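Ticket 330 – Disassembly cell, desktop towers: work order and safe limits around the CPU socket
Project: Trerkeck
Opened by: Yuk-lan Chuang
Assigned to: Manouchehr Khosravi
Priority: normal
Status: waiting for review

Yuk-lan Chuang wrote:

Hello Manouchehr. I am writing the handling rules for the second shift and I find two documents which do not agree. The Flarnon procedure says the arm may approach the socket at 150 mm/s until the fingers are close to the board. The cell sheet on our wall says to slow down as soon as the gripper passes the upper edge of the case. Which one is valid? I would also like to know if a person may reach into the case while the arm is stopped but still powered. Themis does it and Zarmeena does not, and both say that they follow the rule.

I attach two views of the cell with the tower on the table.
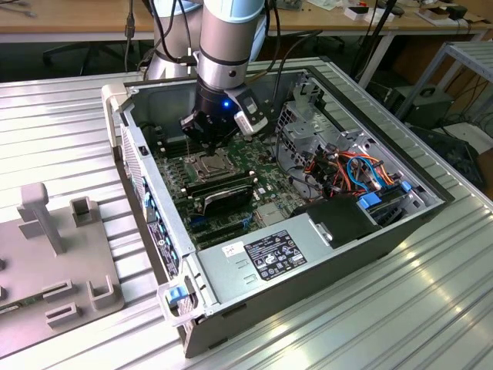
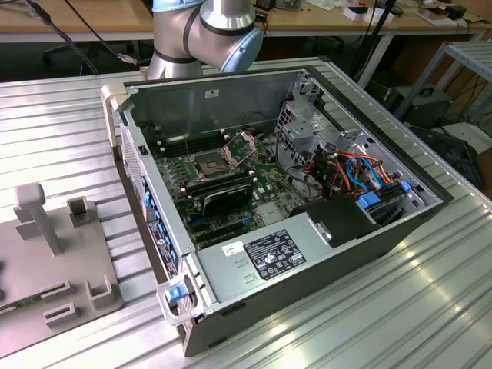 Manouchehr Khosravi wrote:

Thank you for the ticket. The cell sheet is valid. The Flarnon procedure was written in May for flat boards on an open table, and it does not consider a case with walls and a drive cage. Inside the case the cables are also a risk – a finger can catch a loop before the force limit reacts.

Please use these points until the new revision is signed:

1. Reduced speed starts at the upper edge of the case, not at the board.
2. Before the first approach, the operator checks that no case cable lies across the path to the socket. If one does, stop the program and move it by hand.
3. Hands go into the case only in protective stop, with the enabling switch released and the pendant in the hand of the same person. A paused program is not a protective stop.
4. If the socket frame is open, the gripper does not touch the contact area. Any contact is written in the log, also when no damage is found.
5. The fixture plate stays where it was taught. When somebody moves it, the taught points must be checked again.

About Themis and Zarmeena: she is right. I will speak with him.

Yuk-lan Chuang wrote:

Clear, thank you. One question to point 3. Karagiannis delivered the pendant with a short cable, and from the front side of the table I can not hold it and reach the drive cage. Is it permitted that a second person holds it?

Manouchehr Khosravi wrote:

No, please not. I have asked Ponarero for the 3 m cable. Until it arrives, work at the drive cage is done with the arm switched off.

Shirley Vachon wrote:

I reviewed points 1 to 5. Please change "checked again" in point 5 to "checked again at reduced speed and signed by the operator". The rest I can accept.

16 July 2021 – Text changed as requested, old sheet removed from the wall. Ticket stays open until the cable is installed.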